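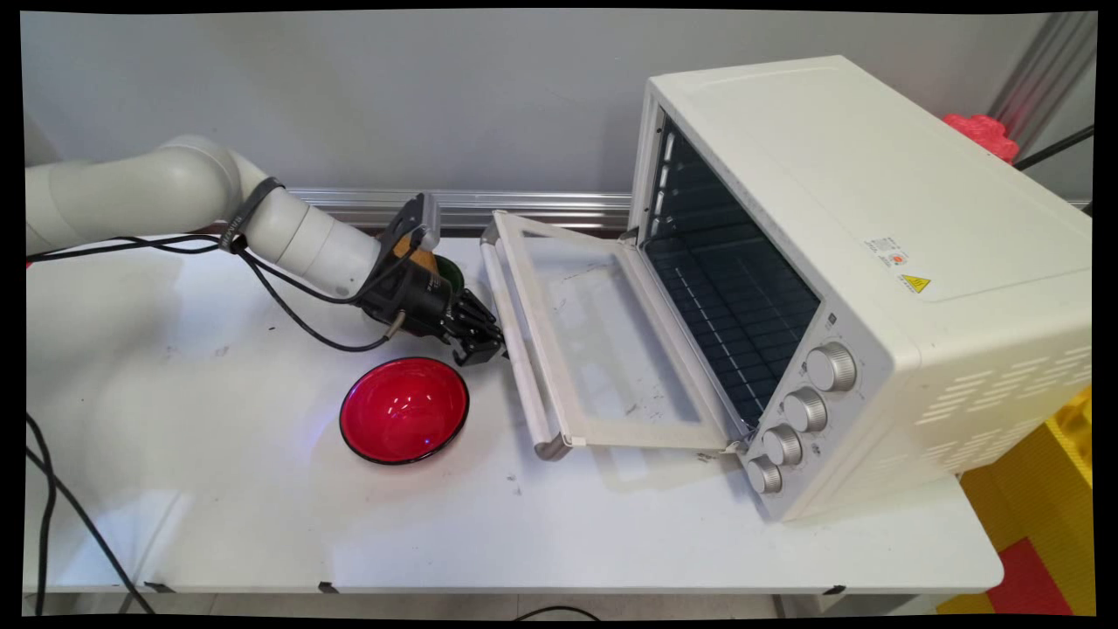

Toaster oven and red bowl on the white table

About Olberg Small Kitchens

Olberg is a cooking school for people who don't have much of a kitchen. We teach people to cook full meals with a benchtop oven, one or two bowls and a bit of clear table. Our rooms are in Nostwood, upstairs from the hardware shop, and we run classes all year apart from a short break in January.

What we teach

Most of our students live in studios, granny flats, caravans, share houses or student rooms. Some are partway through a renovation and have lost their kitchen for a few months. They usually arrive with a toaster oven they have used for toast and frozen pizza, and not much else. Our main course, First Oven, runs for six weeks. It covers roast vegetables, baked fish, small cakes, savoury slices, reheating leftovers and cleaning up.

We also run shorter classes:

Baking in a Small Oven (two evenings). Scones, biscuits and a loaf.
Dinner for One (one evening). Tray meals and how to shop for them.
Setting Up (one morning). Where to put a benchtop oven, what to keep near it and what to keep well away.
Holiday Cooking (November only). A roast chook and sides in a caravan-sized space.

Classes are kept to eight people. Everyone gets their own stretch of table and their own oven.

How we set up a table

We start every class with the table, before any food comes out. A drop-down door takes up a lot of room when it is open, and people tend to forget this until they have a hot tray in one hand. We ask students to open the door all the way while the oven is cold and look at how much table is left. Whatever space remains in front of the door is the working space. A mixing bowl can sit there while the oven is cold, and it gets moved before the heat goes on.

We like an oven turned a little on an angle to the edge of the table. It is easier to reach the rack and easier to see to the back. In a corner it also leaves a bit more air behind. Follow the clearances in your own manual, as they differ from one model to the next.

Nothing rests on the door. It isn't a shelf, and the glass marks easily.

Cleaning is part of the class

The last 40 minutes of each session are for cleaning. Racks come out and soak in the long sink. Crumb trays are emptied, the inside walls are wiped once the oven is cool, and the glass is done last with a damp cloth and a dry one. Students wipe under the door as well as around it. Crumbs collect along the hinge and people miss them for months.

We use plain dish soap and bicarb. We don't use spray oven cleaner in the classroom and would rather you didn't bring any.

Our equipment

The ovens are ordinary household ones. We don't own a commercial oven and have no plans to get one, as most of our students won't be going home to one. Bowls are bought in odd lots and replaced when they chip. The tables are white and are wiped down between every class.

The school keeps a lending shelf for current students. There are 73 items on it at last count, mostly baking dishes, cooling racks and tins in sizes that fit a small oven. Items go out for two weeks. Please return them clean and dry.

Recipes

Each course comes with a printed booklet put together in-house. All the recipes have been scaled down for a small tray and use metric measures. Our full collection, the Trondeseo file, holds 443 recipes and is kept in the binders by the door. Students are welcome to copy out anything they like. Cooking times are a guide only. Small ovens run hot at the back and many of them run hot in general, so we suggest an oven thermometer and checking ten minutes early.

Fees and bookings

Single evening classes are $49 and include ingredients. First Oven is paid in two parts, half on booking and half in week three. Concession places are available in every class and you don't need to tell us why you want one. Book at the front desk or by phone after 10 am.

Getting here

We are on Bhuiyan Lane, at the top of the outside stairs. There is a lift through the hardware shop during its opening hours. Street parking is free after 6 pm. Bring an apron, closed shoes and a container to take your dinner home in.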